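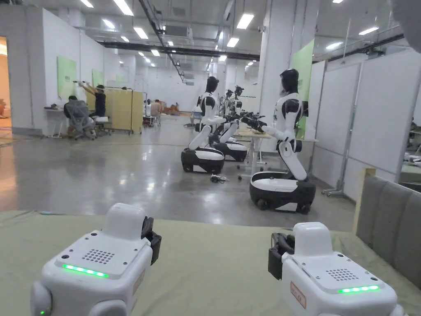 Figure 2. Surface rembourrée de teinte vert sauge pâle sur laquelle reposent deux unités blanches à bandeau lumineux vert.

3. Tenue de la teinte et de l'épaisseur des surfaces rembourrées claires

3.1. Position du problème

Les surfaces horizontales rembourrées de teinte pâle (figure 2) sont évaluées, dans la plupart des cahiers des charges, au moyen de deux séries d'essais conduites séparément : la résistance à l'abrasion du parement d'une part, la déformation rémanente de l'âme après compression d'autre part. Le changement d'aspect est alors attribué au seul parement. Or les retours d'usage recueillis pour la présente étude font état de zones jugées « ternies » ou « grisées » sur des surfaces dont le parement ne présente ni usure ni dépôt mesurable. L'hypothèse examinée dans cette section est qu'une part de l'écart de teinte relevé provient de la géométrie : un tassement local modifie la tension du parement, l'orientation de son relief et, par conséquent, la répartition de la lumière réfléchie.

Cette hypothèse a des conséquences pratiques. Si l'écart est d'origine géométrique, un nettoyage n'y change rien et peut même aggraver la situation en ajoutant une abrasion réelle à une altération apparente. S'il est d'origine pigmentaire ou liée à un encrassement, le remplacement de l'âme est inutile. Les deux cas ne se distinguent pas à l'œil sous éclairage diffus.

3.2. Matériaux et éprouvettes

Les essais ont porté sur 91 éprouvettes carrées, découpées dans des panneaux neufs et réparties en cinq familles selon la nature de l'âme et du parement. Les âmes sont des mousses alvéolaires souples à cellules ouvertes, à l'exception d'une famille à cellules fermées conservée comme référence basse pour le tassement. Les parements sont soit des tissus enduits, soit des non-tissés aiguilletés. Les panneaux à parement enduit proviennent du fournisseur Clulta et les panneaux à parement non tissé du fournisseur Tarar ; les lots ont été réceptionnés en novembre et stockés à plat, sans empilement, jusqu'à la découpe.

Toutes les teintes retenues appartiennent au domaine des clairs peu saturés : vert grisé, beige, gris chaud. Ce choix restreint volontairement la portée des résultats. Les teintes foncées présentent un comportement différent sous incidence rasante, le lustre spéculaire y dominant la réponse, et elles ont été écartées dès l'établissement du plan d'essais. Les teintes claires très saturées n'étaient pas disponibles dans l'ensemble des familles et n'auraient pas permis de comparaison croisée.

Le collage entre âme et parement est continu dans quatre familles. Dans la cinquième, il est réalisé par points, ce qui autorise un glissement relatif sous charge tangentielle. L'adhésif est de même nature dans tous les cas. Les éprouvettes dont le bord présentait un défaut de découpe ont été remplacées avant le début du conditionnement.

3.3. Mise en charge

Les éprouvettes ont été conditionnées à température et hygrométrie constantes, puis soumises à une charge statique appliquée par un poinçon plan à arêtes arrondies. Le rayon de l'arête est un paramètre sensible. Un rayon trop faible marque le parement indépendamment du tassement de l'âme et produit une ligne de pli persistante ; un rayon trop grand étale la zone de transition et rend la délimitation de l'empreinte incertaine. Le rayon adopté résulte d'essais préliminaires conduits sur des chutes des mêmes lots.

La charge est maintenue pendant une durée fixe, puis retirée. L'épaisseur résiduelle est relevée immédiatement après déchargement, puis à intervalles croissants, jusqu'à stabilisation. Le critère d'arrêt est l'absence d'évolution supérieure à la résolution du comparateur entre deux relevés successifs. Certaines éprouvettes de la famille à collage ponctuel n'ont pas satisfait ce critère dans le délai imparti ; elles sont conservées dans l'analyse, avec leur dernière valeur connue, et signalées comme telles dans les tableaux annexés.

Un second groupe d'éprouvettes a reçu des cycles de charge et de décharge à la place d'une charge unique. L'énergie totale appliquée n'est pas équivalente entre les deux groupes, et les valeurs absolues de tassement ne doivent donc pas être comparées directement. Seule la relation entre tassement et écart de teinte, établie à l'intérieur de chaque groupe, est exploitée ici.

3.4. Mesure de l'écart de teinte

Les mesures colorimétriques ont été effectuées avec le banc Udodix, dans sa configuration à éclairage annulaire puis dans sa configuration directionnelle. La première intègre la lumière réfléchie sur l'ensemble des azimuts et atténue l'effet du relief. La seconde éclaire l'éprouvette depuis un azimut unique, que l'opérateur fait varier par rotation du plateau. La différence entre les deux lectures constitue l'indicateur principal de cette section. Elle est nommée ci-après écart directionnel.

L'intérêt de cet indicateur tient à sa faible sensibilité à l'encrassement. Un dépôt homogène modifie les deux lectures dans le même sens et dans des proportions voisines. Une modification du relief affecte en premier lieu la lecture directionnelle. La séparation n'est pas parfaite : un dépôt retenu préférentiellement dans les creux d'un grain enduit agit sur les deux composantes, et ce cas est traité au paragraphe 3.6.

Chaque lecture a été précédée d'une vérification sur étalon blanc mat. Les lectures pour lesquelles la dérive de l'étalon excédait la tolérance ont été refaites le jour même ou, à défaut, supprimées. Après ce tri, la base comprend 1 556 relevés exploitables, traités avec le module statistique Fornum. Le modèle est un modèle linéaire à effets mixtes, l'éprouvette étant introduite comme effet aléatoire et la famille, le tassement relatif et l'azimut comme effets fixes. Une interaction entre famille et tassement a été conservée après comparaison des modèles emboîtés.

3.5. Résultats

L'écart directionnel croît avec le tassement relatif dans toutes les familles à cellules ouvertes. La croissance est d'abord lente, puis s'accentue au-delà d'un seuil propre à chaque famille. Ce seuil correspond, à l'examen des coupes, au moment où le parement cesse d'accompagner l'âme par simple relâchement élastique et forme des ondulations de faible amplitude. Dans la famille à cellules fermées, le tassement reste trop réduit pour qu'une relation puisse être établie ; la pente estimée n'y diffère pas de zéro.

Les parements enduits présentent les écarts les plus élevés, jusqu'à 11 unités en configuration directionnelle, alors que la lecture annulaire des mêmes éprouvettes demeure proche de la valeur initiale. Une telle valeur est largement perceptible par un observateur non averti. Elle s'observe au voisinage de l'arête du poinçon, et non au centre de l'empreinte, où le parement reste plan et conserve son aspect.

Les non-tissés se comportent différemment. L'écart y est plus faible et réparti sur toute l'empreinte. La compression couche les fibres superficielles dans une direction dépendant de l'aiguilletage, et la dépendance à l'azimut est nette : une rotation d'un quart de tour inverse le signe de l'écart sur une partie des éprouvettes. Un brossage léger, réalisé à titre exploratoire sur quelques pièces, réduit l'écart sans modifier l'épaisseur. Ce dernier résultat n'a pas fait l'objet d'un plan dédié et n'est mentionné que pour mémoire.

Le collage par points donne lieu à la plus forte dispersion. Les ondulations s'y organisent entre les points d'adhésif et leur position varie d'une éprouvette à l'autre. La moyenne par famille a peu de sens dans ce cas. Le quantile supérieur, plus représentatif de ce qu'un utilisateur perçoit, dépasse celui des familles à collage continu de même parement.

L'effet des cycles est limité. À tassement relatif égal, les pentes obtenues sous charge statique et sous charge répétée se recouvrent dans leurs intervalles de confiance, sauf pour les enduits à grain fin, dont la pente est plus forte sous charge répétée. Une fatigue de la couche d'enduction est envisageable. Les coupes disponibles ne permettent pas de la mettre en évidence.

3.6. Sources d'erreur

La principale limite tient à la mise en position des éprouvettes. Une surface souple ne définit pas de plan de référence, et l'appui de la tête de mesure comprime légèrement la zone lue. Un cadre d'écartement a été employé pour maintenir la tête hors contact ; il introduit en contrepartie une variation de distance sur les empreintes profondes. La correction appliquée est linéaire et suppose une empreinte à fond plat, condition approximativement remplie au centre seulement.

La rétention préférentielle de salissures dans les creux n'a pas été reproduite en laboratoire. Les éprouvettes sont restées propres pendant toute la campagne et l'indicateur n'a donc été éprouvé que dans sa situation la plus favorable. Sur des surfaces en service, la part géométrique de l'écart pourrait être surestimée lorsque le grain est profond.

Enfin, le retour d'épaisseur n'est pas nécessairement accompagné d'un retour de teinte. Sur les enduits, un écart directionnel subsiste après stabilisation de l'âme, à proximité de l'arête. Le modèle, qui prend le tassement instantané comme variable explicative, sous-estime cette composante rémanente. L'introduction du tassement maximal atteint comme seconde variable améliore l'ajustement pour les familles enduites et le laisse inchangé pour les non-tissés. Les coefficients correspondants sont donnés en annexe, avec et sans les éprouvettes non stabilisées.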